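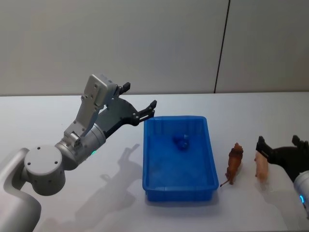 Sorters wanted, patience of a saint optional

2 min read

Janwood Toy Library in Britville is looking for people to put small plastic animals into trays. We'd dress it up as "inventory specialist" but you'd find out by lunch.

Over the winter we took in the entire stock of a preschool that closed, and it came to us in garbage bags. Our lending catalog says we own 823 animal figures. Our shelves disagree. Each one has to be wiped down, matched to its card and put in the tray for its set, so that a kid who borrows the farm doesn't go home with a farm and one shark.

Shifts are 2 hours, weekday mornings, through the end of July. Pay is by the hour and shows up on Fridays. You'll sit at a table. There is coffee, made by Oisín Hennessy, and you are allowed to bring your own.

You should be able to tell a goat from a sheep, or argue your side calmly. Experience with children is fine but they won't be there. Please don't apply if you have strong feelings about dinosaurs counting as animals. We settled that in March and it was ugly.

To apply, send a few lines about yourself to Nazmiye Sezer at the front desk, or drop in and ask for her. No résumés over one page.

Contact | © Janwood Toy Library | Back to top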